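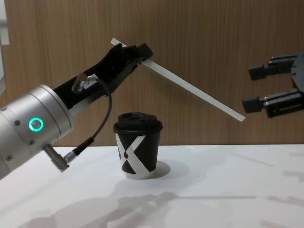

Curholm Building Tenants' Meeting
Minutes

Date: 2022-07-19
Place: Ground floor meeting room, Curholm
Chair: Johanna Berchtold
Present: Tenants from all floors except the third; building management; Awasthi (lobby coffee counter); Kurkix (cleaning)
Apologies: Casent (waste hauling), who sent written comments
Minutes taken by: Building management

1. Minutes of the April meeting

Approved with one correction. Under "Bike room" the minutes said the second key was held at the front desk. It is held by building management and has to be asked for by email.

2. Matters arising

The door closer on the east stairs has been replaced. The second floor reported that the door still slams when the windows on the landing are open. Management will ask the contractor to come back and adjust it.

The hand dryer in the ground floor restroom is still out of order. The part has been on order since April. Paper towels will stay until it is fixed.

Lobby plants: the first floor has taken over watering and asked to be paid back for potting soil. Agreed, on production of a receipt.

3. Paper cups and recycling

Management reported that Casent has twice left the blue bins behind because there were coffee cups in with the paper. Each time the bins had to be emptied as general waste, and the building was charged for an extra pickup. Casent's written comments say that their sorting line does not take lined paper cups, with or without lids, and that rinsing the cups makes no difference. They will take them if they are collected separately and stacked.

The fourth floor said the sticker on the blue bins shows a picture of a cup and that people were doing what the sticker told them. Management checked after the April meeting and agreed that the stickers came from the previous hauler. New ones have been ordered.

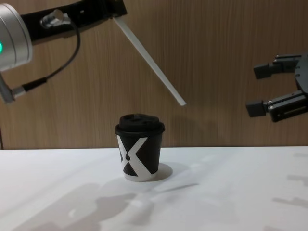 Small paper coffee cup on a white tabletop.

Options discussed:

Cup tubes. Kurkix quoted 699 dollars for a set of wall-mounted tubes, one for each kitchen and one for the lobby, fitting included. Emptying would be added to the evening round at no extra charge for the first year. Kurkix was asked what would happen after the first year and will put a price in writing.

Mug discount. Awasthi offered 25 cents off any hot drink served in a customer's own mug. The second floor asked for 50. Awasthi said the margin on a small coffee would not cover that, and the offer stayed as it was. Awasthi also asked that people bring clean mugs, as the counter has only one sink and it is needed for the milk jugs.

Shared mugs. The first floor suggested buying mugs for the building. There was a long discussion about who would wash them. The dishwasher on the second floor is the only one in working order and the tenants there did not want to take in mugs from other floors. Not taken further.

Decided: to buy the cup tubes from the shared costs budget, subject to the written price from Kurkix. To accept the discount offer from Awasthi starting the first Monday of next month. The fourth floor voted against the tubes on cost and asked for this to be recorded.

4. Elevator inspection

The yearly inspection will take the elevator out of service for one morning. Tenants expecting heavy deliveries should let management know so that the date can be set around them. The first floor has a delivery of shelving coming but does not have a date for it yet.

A question was raised about the noise the car makes when it stops at the second floor. Management will mention it to the inspector.

5. Heat on the fourth floor

The fourth floor reported an indoor temperature of 26 degrees Celsius at nine in the morning on several days, before any equipment had been switched on. The air handling unit is set to start at seven. Management will move the start to five for the rest of the summer and see whether it helps. The tenants asked for exterior blinds. Management said that these had been priced before and turned down by the owner, and agreed to send the question to the owner again with the temperature readings attached.

Tenants on the fourth floor were asked to keep the corridor windows shut during the day.

6. Parking

The visitor spaces are being used overnight. Notes have been left on windshields. Johanna Berchtold asked each tenant to remind their own staff before any talk of towing. The lines on the north side are worn and will be repainted when the weather is dry, on a weekend.

7. Other business

The front desk has a box of lost property that includes a pair of reading glasses, a bicycle helmet and two phone chargers. Anything not claimed by the end of next month will be given away.

The second floor asked whether the meeting could start half an hour later. No objections.

Actions

Management: east stairs door, bin stickers, elevator date, air handling start time, letter to owner on blinds
Kurkix: written price for emptying the cup tubes after the first year
Awasthi: sign at the counter for the mug discount
All tenants: overnight parking reminder to staff; delivery dates to management

The next meeting will be held in the same room. Date to be sent by email.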